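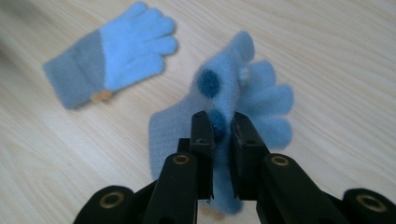 An afternoon at the Zelus open day

14 comments | 133 shares

I'd been meaning to get over to the Zelus workshop in Sudcombe for ages, and in April they finally opened the doors to anyone who signed up (free coffee too, very decent). I got there a little after two and went straight to the glove table, which is what a friend had told me to do.

The idea is that you show the robot a job with your own hands. You hold a black gripper, squeeze, and the jaws close on whatever you've put between them. Everything you do gets recorded and goes into the training set. The job that day was children's gloves, fuzzy light blue ones: pick one up, bring it over to its partner, lay the two together. Sounds like nothing, right? My first go was terrible! I kept pinching the fabric with the fingers all folded under, and the cuff went everywhere.

Margareta Ilie was running the table and she was wonderfully patient with me. She told me to go in slower and take a smaller bite of the knit, then let the rest hang. By my seventh try I had a rhythm going – and she said the bad ones were worth keeping too, as long as I didn't give up halfway through. They wanted 197 good runs by closing time and had just passed 100 when I sat down, so there was a bit of a line behind me.

Across the hall Ryota Kamata had the remote control station, where you drive a real arm from a chair using a pair of handles. I liked it less. There's a small delay and I never got used to it, though the kid ahead of me was brilliant at it and had to be dragged off by his dad.

Upstairs was a talk on Protach, their software for sorting through the recordings. It ran long and the room was hot, so I slipped out before the questions and went back for another turn with the gloves. My forearm was sore the next day!

Parking is behind the building, and the side entrance has the ramp. Bring a sweater for the workshop floor.

Contact | Copyright Voicu | Back to top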